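Zediva or Jemia gripper?

Zediva says its new gripper beats the old Jemia on small round things. I ran both in the simulator, 300 grasps each, same arm, same kitchen. The Zediva got 96 per cent, the Jemia 65. Lovely - except I'd left the friction at Zediva's own settings, and I don't trust them. 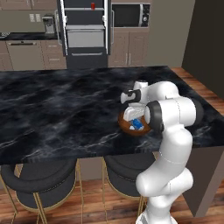

Tomaszewski replied that friction hardly matters and I should check the finger closing speed first. Maybe. I'll rerun it at 6 speeds.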